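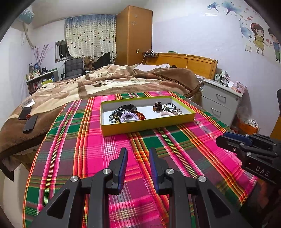 Sturnow Modular Edging for Borders and Paths

Product code: 527
Supplied by: Drondow Landscape Products

Sturnow edging is a flexible steel edging for lawns, planted borders and gravel paths. It is intended for use by landscape contractors and by householders carrying out their own work. Each length is 1,036 mm long and 142 mm deep, and joins to the next with a sliding tab.

Finish

The edging is available in plain galvanised steel, dark green or weathering steel. Weathering steel is supplied bare and will develop its colour outdoors over several months. During this period run-off may mark pale paving, and customers laying it beside limestone or light concrete are advised to choose another finish.

Curves and corners

Lengths may be bent by hand to form gentle curves. Tighter curves should be formed against a solid round object before the edging is placed in the ground. Corner pieces are sold separately – they are not included in the standard pack.

Installation

Mark the line with string or a hose. Cut a narrow trench with a half-moon edger and set the first length in place. Join the second length before driving either one down. Place a block of timber over the top edge and tap gently with a mallet, working along the run a little at a time. Backfill both sides and firm the soil.

On lawns, the top edge should finish just below the height of the mower blades. On gravel paths it should stand slightly above the finished surface.

The edging is not suitable for retaining soil. Where there is a change in level, please refer to the Clekus range of low walling.

Packs and delivery

Standard packs contain 39 lengths, with joining pins. Part packs are available from the trade counter only. Orders are delivered to the kerbside on a pallet, and the customer is responsible for moving the goods from there.

Returns

Unused full packs may be returned in their original wrapping. Cut or bent lengths cannot be accepted.

Page last revised: Dec 30, 2023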